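Pilot notebook, Kokcombe brewery
Wednesday, morning into afternoon

Summer lager, second go

Carrying on from the last entry. The first try at the summer lager came out thin and a bit sulfury, so I kept the grain bill as it was and changed the yeast handling and the late hops. Same malt from Negri, same water treatment. Estska hops again, but moved to the whirlpool, none in the last part of the boil. Ottavio thinks the late boil addition was where the grassy note came from. I'm not sure, but it was easy to change.

Mash was uneventful. Runoff slowed down toward the end and I had to cut the rakes back in for a while. Wort was clear after that. Boil was good and strong, lid off the whole time. Knockout took longer than it should have, and the plate chiller wants a proper back-flush before anyone uses it again. I wrote it on the board too.
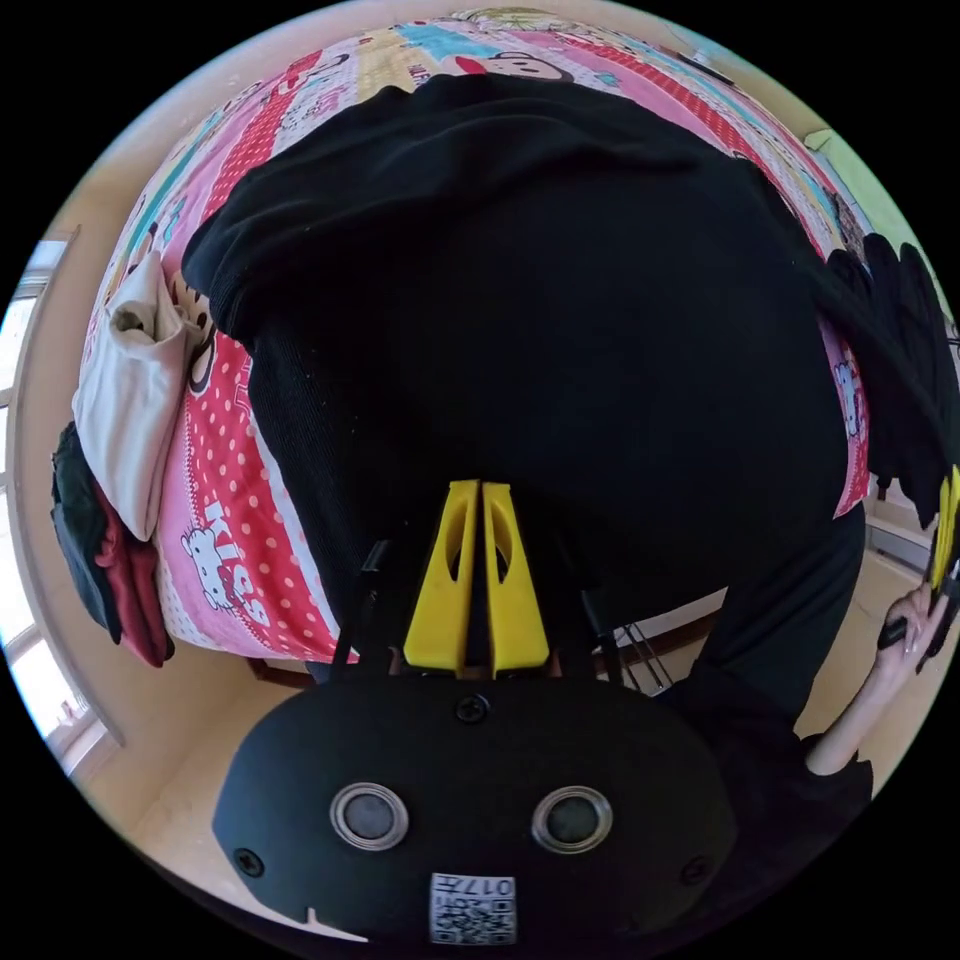 Black knit sweater on the bed.

Pitching

Sveva had the yeast ready before I finished cooling. It smelled clean, a little bready. We pitched cold this time and let it come up by itself. Last batch went in warm and was cooled after, and I would like to stop doing that even when the schedule is tight.

Left alone for 72 hours before the first gravity reading. Remo wanted to check it sooner. I asked him to leave the sample port shut. There was foam at the blow-off by the next morning, so no worry about a slow start.

First reading was a bit lower than the last batch at the same point. Sulfur is there on the nose but less of it. Put the sample jar back in the rack unlabeled, my mistake, labeled it after lunch.
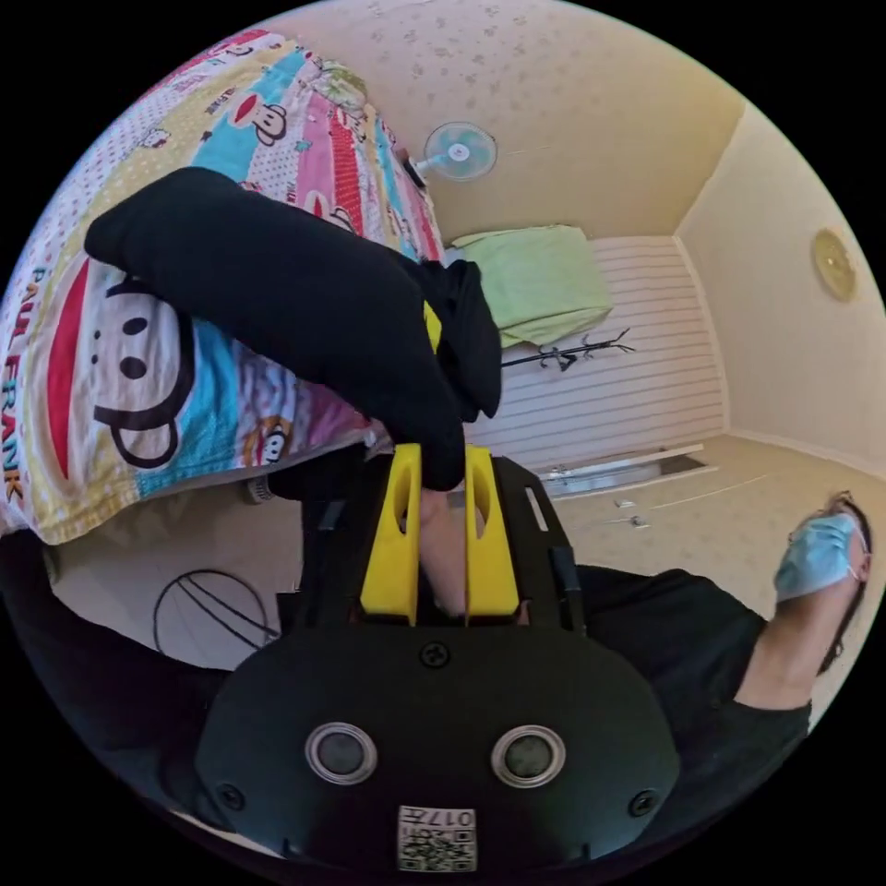
Tasting, tank samples

Three of us: Sveva, Rebecca, me. Samples pulled cold and left to warm up a little.

A is the first batch. Still thin, finishes quickly. Rebecca called it fine with food and dull without.
B is the new one, still young. More body, some green apple that should clear up. Hops read as lemon peel and a little hay.
C is B with a dose of Zostance. Brighter in the glass, but all of us found less hop aroma. Could be the dose. I used the upper end of what the sheet gives.

I would not fine this beer at all if we can give it the tank time. Rebecca needs it bright for the taproom, so we should try C again with half the dose.
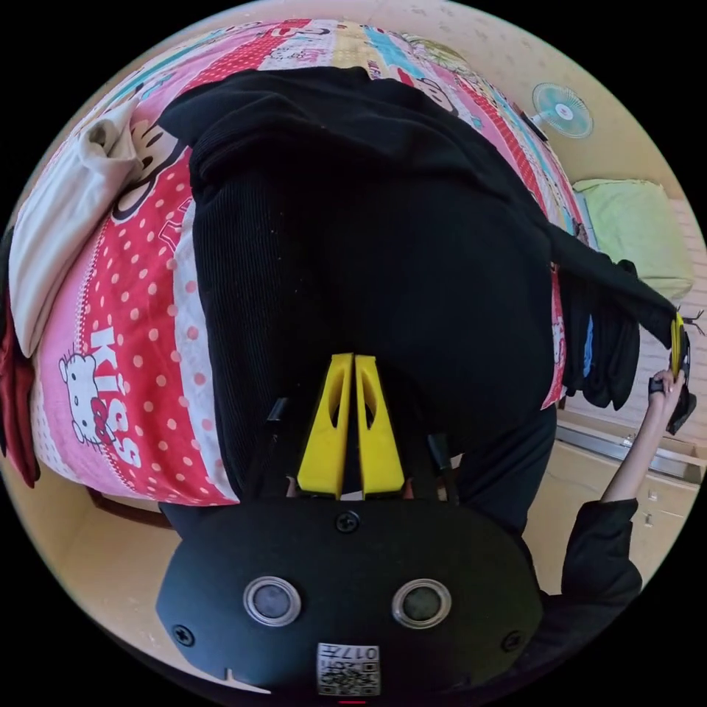
Yellow gripper fingers, label 017.

To do

Back-flush the chiller (Remo).
Repeat sample C at half dose.
Ask Negri if the next malt delivery is from the same lot.
Diacetyl check before we drop the temperature.
If the check is clean, talk to Frøydis about a slot in the big tank. A full batch would be nearly 4,000 liters and she has the wheat beer in there until it gets packaged.

F.M. has the spare hydrometer. Ours reads off in plain water, so correct the readings above once it's been compared.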